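3.2 Materials and sorting surface

The task under study is the filing of small printed cards into an upright divided box. It was chosen for the ordinary nature of its parts. A card is thin, light and easily bent at the corner; a slot is narrow, and its walls give way when pushed. Both properties affect how a set of cards ends up in order or out of it, and neither has received much attention in earlier work on desk storage, which has dealt mainly with folders and bound paper.

Three kinds of box were obtained. The Vistberg box is made of folded board with fixed partitions. The Plavine box has partitions that lift out, and the Karnik box has a sloping base, so that cards lean towards the back of each slot. All three were used without lids. Slot width was measured at the top and at the base of each partition, as board partitions tend to spread at the top after repeated use. Boxes in which the two readings differed by more than the thickness of three cards were withdrawn and replaced.

The card stock consisted of 2,761 printed cards, of which 1,301 were kept for the main series and 900 for the repeat series. The rest served as spares. Cards with a creased corner or a split edge were set aside before each session. White cards of plain stock were used as markers between groups and were not scored.

All work was done on a desk in a shared office, under the ceiling lights normally in use there. We made no attempt to clear the desk of everything unrelated to the task. Dahlgren, in an unpublished note on postal counters, found that filing on a bare surface gave results that did not carry over to desks in daily use, chiefly because a card put down for a moment on a crowded desk is more easily overlooked. Other articles were therefore allowed to remain, provided that the box could be reached from the front edge of the desk.
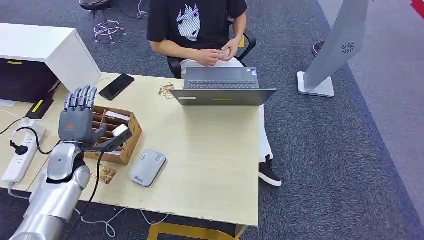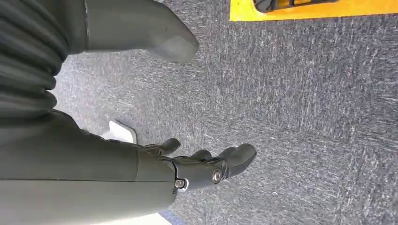
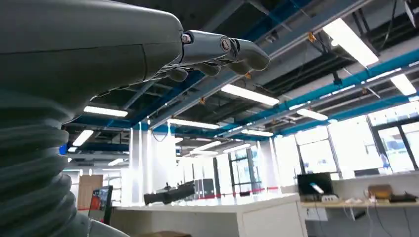
Figure 4. Desk with the divided cardboard box, two printed cards lying flat and a white card standing in one of the slots (first panel); carpeted floor (second panel); ceiling with blue beams and light fittings (third panel).

3.3 Placement errors

A card was scored as correctly filed if it stood in the assigned slot with its lower edge on the base. Four departures from this were recorded separately: a card in the wrong slot, a card resting on top of its neighbours, a card bridging two slots, and a card left outside the box. The last was divided further according to whether the card lay near the box or elsewhere on the desk. Cards on the floor formed a separate class and were returned to the spares, whatever their condition.

Bridging proved the hardest error to score. In the Plavine box a partition can ride up with the card, so that the card appears to stand in one slot when viewed from the front and in the next when viewed from behind. Each doubtful case was inspected from both sides, and the position of the lower edge was taken as decisive. Where the lower edge could not be seen without moving other cards, the case was entered as unresolved and left out of the totals.

The order of filing was fixed by a printed list of 500 entries, prepared afresh for each block of the main series. Lists were checked against the slot labels by a second reader. In September one list was found to contain a repeated entry, and the block concerned was run again in full with a corrected list.

3.4 Wear of the partitions

Wear was assessed after each block using the scale of Bartoš, modified to include tearing at the foot of the partition. The original scale treats spreading and tearing as a single fault. We separated them, as a spread slot still accepts a card in the proper position, whereas a torn one allows the lower edge to slide beneath the partition into the adjoining slot. A partition showing any tear longer than the thickness of the board was replaced before the next block. Spread partitions were left in place until they reached the limit given in Section 3.2, and the block in which the limit was reached was retained in the analysis.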